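Altis Garment Steamer Stand
Natside Wardrobe Care

Product details

The Altis is an upright clothes steamer for home wardrobes, small boutiques and fitting rooms. It heats water in a closed boiler in the base and delivers steam through a flexible hose to a hand-held head. It is suitable for most woven and knitted fabrics, including wool suiting, cotton shirting, viscose, linen and polyester blends. It is not intended for leather, suede, waxed cotton or anything with a glued trim.

The current version replaces the earlier Altis sold until December. The boiler and hose are unchanged. The pole now locks with a lever clamp in place of the screw collar, and the hanger bar has been made wider so that a long coat can hang without its shoulders being pushed in.

Specification

Power: 2000 W
Steam settings: 2
Pole sections: 4
Hose: fabric-covered, fixed at the base
Base: castors, two with brakes
Cable: fixed, with UK plug
Colours: chalk, slate

In use

Fill the tank with cold tap water to the line and close the cap fully. Extend the pole before switching on. The ready light goes green when the boiler is up to pressure. Hold the head below the level of the hanger bar for the first few seconds and let any water in the hose clear before it touches the garment.

The lower setting is for silk, fine knitwear and lined dresses. The upper setting is for coats, denim, heavy linen and curtains. Work downwards from the shoulder and pull the hem lightly with the free hand. Pleats should be clipped at the hem first. Velvet and corduroy are steamed from the inside, with the head kept clear of the pile.

A steamer does not put a sharp crease into trousers. For that, a pressing pad and an iron are still needed. It will relax folds from packing, lift a flattened nap and freshen a jacket between cleans. Allow garments to hang for several minutes before wearing or putting them away, as cloth that is still damp will take new creases quickly.

Always check the care label. If the label shows a crossed-out iron with steam lines beneath it, do not use the Altis on that garment.

Supplied with

Steamer base with boiler and hose
Steam head
Telescopic pole with hanger bar
Čierny fabric brush, clip-on
Two trouser clips
Heat-resistant glove
Instruction booklet

Not included: the Zodby pressing pad, sold separately. The pad hooks over the hanger bar and gives a flat surface for collars, cuffs and plackets. It fits both the current and the earlier pole.
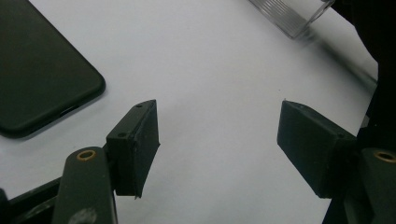

Care and descaling

Empty the tank if the steamer will not be used for a week or more. In hard water areas the boiler should be descaled every 200 fillings, or sooner if the flow of steam becomes uneven. Use a citric acid descaler made up to the strength given on its packet. Do not use vinegar, which can damage the seals and leaves a smell in the hose. Rinse twice with clean water and run the head into a sink until the steam is clear.

The brush lifts off for washing in warm soapy water. The hose must not be folded or coiled tightly for storage. Hang it over the hook on the pole.

Spares

Tank caps, castors, brush heads and clips are held in stock. The hose is a workshop repair and is not supplied as a loose part. Parts for the earlier Altis can still be ordered, with the exception of the screw collar.

Delivery and guarantee

Sent in one carton. Assembly consists of fitting the pole into the base and the hanger bar to the pole; no tools are required. The guarantee runs for two years from the date of purchase and covers household use. Shops and studios should ask for trade terms before ordering.

Questions about fabrics, parts and trade orders go to Alžběta Bednárik at the Natside service desk. Please quote the serial number from the underside of the base.

Page updated January 2026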